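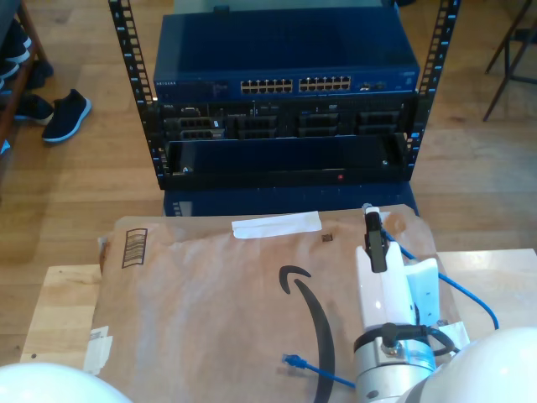 Open-frame rack, Netgear switch at the top, server directly below.

Ticket 2721
Subject: Label printers at Seswood dropping jobs mid-batch
Opened by: Tracey Garside
Assigned to: Delali Ayaaba
Priority: Medium, raised to High on second report
Status: Closed

Original report (Tracey)
The two label printers on the Seswood packing line stop partway through a batch. The screen says the job finished but the labels stop coming out. Sending it again prints the whole batch from the first label, so we end up with duplicates and have to pull them by hand. Started after the January update to Zodero. Small jobs are fine. Please look at it before the Wragg order goes out.

Delali, 8:40 am
Called Tracey. Both printers do it, but not at the same time. She has switched them off and on and changed the ribbon in the left one. No error light on either. Asked her to keep the next bad batch and write down the number on the last good label.

Delali, 10:15 am
Tracey sent one over. Batch was 863 labels, last one printed was 601. Zodero shows the job as complete. The print queue shows nothing pending and nothing failed.

Reprinted the same batch to the right-hand printer. Stopped at 601 again. Same label, different printer, so I am leaving the hardware alone for now.

Delali, 11:05 am
Exported the batch and looked at the row after 601. The customer address has a caret in the second line (somebody typed "Unit 4 ^ rear entrance"). The printers read a caret as the start of a command. Before the update Zodero replaced carets with a space. I can't find that setting on the new template screen.

Removed the caret and printed from 601 on. All labels came out.

Tracey, 11:30 am
That batch is good, thank you. But it also stopped yesterday on a batch with no strange addresses in it. I checked those by eye.

Delali, 1:20 pm
Got yesterday's batch from the archive. Stops at label 298. No caret in the address, but there is a tilde in the delivery note field – that field is on the label in very small type, so easy to miss. Same cause. The tilde is the other command character.

Workaround until there is a fix:
1. Open the batch in Zodero and choose Export.
2. Search the export for ^ and then for ~.
3. Correct the order record itself. Editing the export does not change what prints.
4. Reload the batch and print.
If a batch has already stopped, use Print Range and start from the first missing label. Do not use Resend.

Brenda Wainwright, 2:10 pm
Can we stop people from typing these in the first place? Most of the orders come in through the web form and the packing team shouldn't have to clean them up.

Delali, 2:25 pm
Yes for the web form, that is ours. Passed to Stuart. Phone orders are keyed straight into Zodero, so those still need the template fix.

Stuart Birkett, 4:00 pm
Web form now strips both characters from all address and note fields. Tested with a dummy order. Existing orders are not changed.

Delali, next day, 9:10 am
Reply from Zodero support. The character filter was moved to Template > Advanced > Field Handling and is off by default on upgraded sites. Turned it on for both Seswood templates. Sent yesterday's batch again with the tilde left in, to plain stock. Printed through to the end, with a space where the tilde was.

Tracey, 3:45 pm
Wragg order printed in one go on the left printer. No duplicates. Happy to close.

Darren Lockwood, 4:05 pm
Before this closes, does Fellenance have the same problem? They were upgraded in the same week.

Delali, 4:30 pm
Checked. Filter was off there too. They have not reported it, but their batches are short. Turned it on for their three templates and let the shift lead know.

Resolution: Command characters in order text were being passed to the printers after the Zodero update. Field Handling filter enabled at Seswood and Fellenance. Web form updated.
Follow-up: Add the filter setting to the upgrade checklist (Delali). Resend still reprints from label one – separate request raised with Zodero, no date given.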